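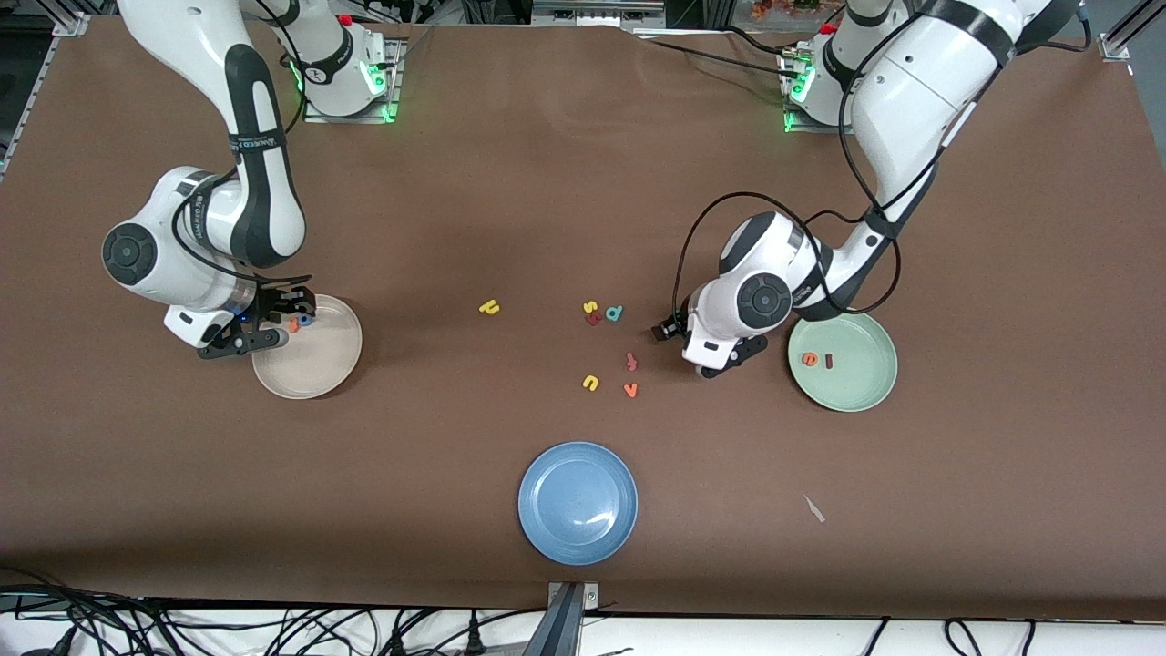

Gindusard Letters is a small collection of pictures and notes about sorting foam alphabet letters onto plates. It was put together for people who prepare table activities and want to see many different starting positions, half-finished positions and end positions of the same simple task. The materials are always of one kind: bright foam letters, a brown table, and plates in plain colors. In a typical half-finished position, an orange "e" and a dark red letter already lie on the pale green plate, the blue plate is still empty, and other letters are waiting on the bare table. Such middle positions are the most useful ones in the collection, in my opinion, and they are also the most difficult to label well.

Contents

The collection has 2000 pictures, divided in two folders called "holter" and "pramanik". These are only the names of the two tables where we worked. Each folder has its own notes file in plain text, with one line for each picture. There is also a folder "cudska" with the sorting rules, which are explained under the next heading. Please read the rules before you use the labels, otherwise some of them will look like mistakes.

Sorting rules

Every session follows one rule from the list. The name of the rule is written in the notes file.

color-free: Any letter may go on any plate. The session ends when the table between the plates is clear.
vowels: Vowels go on the pale green plate. Consonants go on the other plates, in any order.
word: A short word is chosen before the start and its letters are collected on one plate. The other letters stay on the table.
pairs: Two letters go on each plate, and no more. The letters left over stay where they are.

The color of a letter has no meaning in any of the rules. I mention it because several readers of the first draft thought that orange letters belong together.

What the labels say

For each picture the line in the notes file gives the rule, the letters on each plate, and the letters on the table. Letters are written in small form when the shape is a small letter and in capital form when it is a capital. If a letter lies on the rim of a plate, or is half on the plate and half on the table, it is listed under "edge" together with the color of the plate. A letter that is covered so much that I could not read it is written as a question mark with its color, for example "? blue".

Foam letters can lie with any side up, and this creates some real confusion. A "b" that is turned over looks like a "d", and an "n" turned around is almost the same as a "u". When the mold of the letter did not help me, I wrote both possibilities with a slash between them. There are 150 lines with a slash. Please do not "repair" them by choosing one, unless you have a good reason – I have looked at all of them more than once.

The plates

The plates are round, and in the notes they are called beige, green and blue. In the early sessions I wrote "cream" for the beige one, and it is possible that a few lines still have the old word. The plates change place from session to session, so the position on the table should not be used to guess the color. Shiny spots on the blue plate are reflections from the lamp and are not labeled.

Known problems

Some letters appear more often than others. We had more copies of "e" and "a" than of "q" or "x", and one "w" was lost before the sessions at the second table.
The rule "word" has only short English words. If you work in another language, the letter combinations will probably not be suitable.
Orange and red are sometimes mixed up in the labels of the darker pictures. Dark red is its own category from version 2, but in older lines it can be written as "red".
There is no information about the size of the letters.

Changes

Version 3 (2026-10-24): category "edge" added, spelling in the notes files made uniform, double lines removed.
Version 2: dark red separated from red, rule "pairs" added.

A further correction of the orange and red labels is planned for November.

Use

You may use the pictures and notes for teaching and for study. If you correct the labels, please keep the original line and put your own line under it, with your initials. This makes it much easier for me to compare the two.

Questions and corrections go to Kamrul Wanigasekara. When you write, please give the folder name and the line number.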